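How Does a Robot Practice Before It Tries?

Have you ever learned to ride a bike? You probably wobbled, bumped into a hedge and got back on again. Robots have to practice too, but a robot arm is heavy and costs a lot of money, and if it bumps into things somebody has to fix it. So the people who write programs for robots came up with a clever idea – they let the robot practice inside a computer first!

A practice world like that is called a simulation. It is a bit like a video game, except that the player is a program. Everything in it has to be made by someone: the floor, the table, the arm, even the shadows. The programmers also type in rules for how things should move. Without a rule for gravity, a dropped block would just hang in the air, and without a rule for bumping, the arm would slide straight through the table like a ghost.
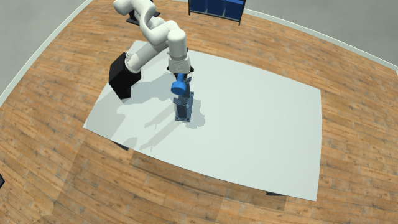 A robot arm in a computer-made room, with its gripper over a bright blue object and a darker blue stand.

Now, what does the program have to work out in a room like this one? First it needs to know where everything is, and grown-ups call that part perception. You can look at a cup and just know how far to reach, but a program has to get its answer in numbers: how far across, how far forward and how high up.

Next comes planning. The arm can bend at its joints, a little like your shoulder, elbow and wrist, and there are lots and lots of ways to get from one spot to another. Some of them would knock into the stand on the way! The planner is the part of the program that hunts for a safe path, and it often tries many bad ones before it finds a good one.

Last of all comes control, the part that tells each joint how far to turn and how fast. It keeps checking as it goes, the same way you keep steering when you walk along a curb.

Kathleen Ó Néill writes practice worlds for a project called Tevell, and she once left a program trying the same small job over and over until it had made 1,130 tries. It managed 804 of them. That may sound like a lot of misses, but a miss in a simulation doesn't dent anything, and she could go back and look at each one to see what went wrong (quite often the gripper had closed a tiny bit too soon).

Try it yourself! Put a cup on a table and ask a friend to close their eyes and be the robot. You are the program, and you may only say things like "forward a little," "left," "down" and "close your hand." Use a plastic cup, please, and see if you can do it in 10 instructions – then swap places and let your friend be the boss.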